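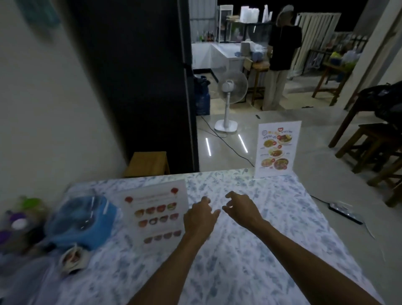

4.2 Counter-top menus in shared space

Section 4.1 dealt with menus fixed to walls, shutters and awnings, where the surface belongs to the menu alone. The present section turns to menus that stand on a counter and share it with everything else the counter is used for. The distinction matters for layout. A wall menu is read from a distance that the reader chooses, at an angle that changes little over the day. A counter-top menu is small, light and easily moved, and the space in front of it is working space. Its legibility depends on the card and also on what has been put next to it.

The material is drawn from the Malen survey described in Section 3. The unit of analysis for wall menus was the panel. For counter-top menus we use the holder, by which we mean one upright support and whatever sheet it contains. A holder with a different sheet on each face was entered as one holder with two sheets. Loose sheets, folded cards handed to customers and sheets taped flat under a transparent table cover were excluded and are treated in Section 4.4. The full set of dish photographs coded from holders comes to 2,568. Repeated prints of the same dish on the same sheet were retained, as repetition was one of the features of interest.

Figure 2. Two upright menu cards on a cloth-covered counter. The card on the left uses rows of small round dish photographs; the card at the back right uses Thai-script headings in color above photographs of plated dishes. Entered in the catalog as a mixed-format counter.

4.2.1 Grid sheets and column sheets

Two layouts account for most of the sheets in the set. We call them the grid sheet and the column sheet. In a grid sheet, dish photographs of equal size are arranged in rows, and the arrangement gives no dish precedence over its neighbors except by position. In a column sheet, the photographs run down the page and each has room beside it for a name, a price or a badge. Both layouts can be seen in Figure 2. The left card is a grid sheet with three rows of four round photographs, under a line of small red text, with lantern decorations above it at the top corners. The back card is a column sheet. It carries four photographs, among them curry-like bowls and rice plates, with red badges beside them.

The difference in the number of items is typical. A grid sheet allows many dishes to be shown at the cost of the size of each photograph, and round cropping reduces the usable area further by removing the corners. Haldane's coding notes record that with round crops the rim of the plate or bowl is often lost, so that a soup and a dry stir-fry in a similar sauce become difficult to tell apart. The effect is strongest where the dishes fall within one color range. The grid sheet in Figure 2 is mostly orange, red and brown, and a reader who does not already know the dishes has to work from small differences in texture or from the text.

Column sheets make the opposite trade. Fewer dishes are shown, but each photograph can keep its vessel, and the vessel gives the reader a first indication of what kind of dish is offered. Headings also work differently in the two layouts. On a grid sheet the heading usually acts as a title for the whole card. On a column sheet a block of headings may serve as a title, an announcement or a list of conditions, and changes of color are used to separate these functions. We did not attempt to assign a function to each colored line in the corpus. The coders agreed poorly on this point in the trial round, and the field was dropped from the final scheme.

4.2.2 Holders

Clear holders are favored on counters for reasons that the interviews made plain. They can be wiped, they stand without being fastened, and the sheet can be changed without replacing the support. Elspeth Ritchie's interviews add that a holder is often kept in use for years while its sheets come and go, so the dimensions of the holder end up setting the dimensions of the menu. Several stallholders had resized a new design to fit an old stand, with some loss of text size.

Lamination inside a holder was recorded as a separate variable. The grid sheet in Figure 2 is laminated and stands in a clear acrylic holder as well. The combination gives double protection but adds reflecting surfaces between the reader and the print. Under a ceiling light the glare falls on the upper part of the sheet, where the heading is normally placed. Turning the holder a few degrees removes most of it. We therefore entered the angle of each holder relative to the counter edge as parallel, slightly turned or strongly turned, and did not try to measure it more finely. A turned holder may have been set that way on purpose, or it may have been nudged by a passing sleeve. The two cases cannot be separated from a still photograph, and the variable describes position only.

4.2.3 The cloth

Counters in the survey were bare, covered with a fitted sheet material or covered with a loose cloth. The cloth was recorded for its pattern and its ground color, following the surface categories in the Wieser scheme. A patterned cloth with a white ground, such as the one in Figure 2 with its pale blue leaves and flowers, falls into the low-contrast patterned class. Cloths of this class compete little with the print on a menu card. The difficulty arises with strong checks and with large saturated flowers, where a clear holder lets the pattern show around the margins of the sheet and the edge of the card becomes hard to find at a glance.

A second property of cloth is that it hides level changes. Where a counter is made up of two tables pushed together, a holder placed over the join will lean. Cameron Chisholm noted leaning holders as a maintenance matter in the first site reports, and the observation was later added to the scheme as a yes-or-no field. No lean was entered for the counter in Figure 2.

4.2.4 Neighboring objects

The most variable part of the record concerns the objects that stand near the holders. We grouped them by their relation to the menu and left aside what they were for. An object is masking if it covers part of a sheet from the customer's position, adjacent if it touches or nearly touches the holder, and remote otherwise. Masking was judged from the customer's side only. This led to some awkward entries at counters that are approached from more than one side, and for these the approach with the widest floor space was taken as the customer's side.

Objects with no fixed shape were assigned to a residual class. Wrappers, bags and folded cloths change their outline whenever they are handled, and an object that is remote at one moment is adjacent at the next. The crumpled white wrapper with a brownish print on the left part of the counter in Figure 2 belongs to this class, as would any similar item. The blue plastic item behind it was entered by color and material only, the coders having disagreed over whether it was a container or a bag. Entries of this kind were kept in the catalog with the type field left blank, on the view that a blank is more useful to later users than a guess.

Hands and forearms over the counter were not coded as objects. They are present in a fair share of the counter photographs, including Figure 2, and they mark the zone that has to stay clear for the counter to be used at all. In most layouts the holders stand outside this zone, to one side or toward the back. The pair of cards in Figure 2 follows the same pattern, with one card on the left and the other set back on the right, leaving the middle of the cloth open. We refer to this as a flanking arrangement. It keeps both sheets upright and visible while the central area is in use, but it also separates them, and a reader attending to one may not notice that the other lists different dishes.

4.2.5 The floor beyond the counter

Room features behind the counter were entered only where they could affect the reading of the menus or the movement of people past them. Tall dark furniture was entered because it gives a plain background to a clear holder. Pedestal fans were entered because moving air shifts unweighted sheets, and because their cords often cross the floor. A white fan of this type stands on the glossy tiles in Figure 2, its head turned to the right and its black cord running across the floor. Stools were entered by location alone. Amna Ghumman has argued that stools near a counter should be treated as part of the reading position, as a seated reader meets a counter-top card close to eye level and a standing reader looks down on it. We accept the argument, but the survey form did not record whether stools were in use, and the point has to be left to the interviews.

4.2.6 Reliability and gaps

Sheet layout, holder type and cloth class were coded independently by Chisholm and Haldane, with Struan Gunn resolving disagreements. Layout gave little trouble. Most disagreements on holder type came from back-row holders, where the edge of the support is hard to make out against the furniture behind it. The catalog, kept in Cornik, was frozen on September 5, 2026, and later corrections are listed in the change file.

Two gaps should be noted. Prices were not transcribed, so nothing can be said here on whether grid sheets are used for cheaper dishes, as several interviewees believed. The text of the headings was recorded by script and color but was not translated for the full set. A translated subset is discussed in Section 4.3, together with the badges that appear beside dish photographs on column sheets.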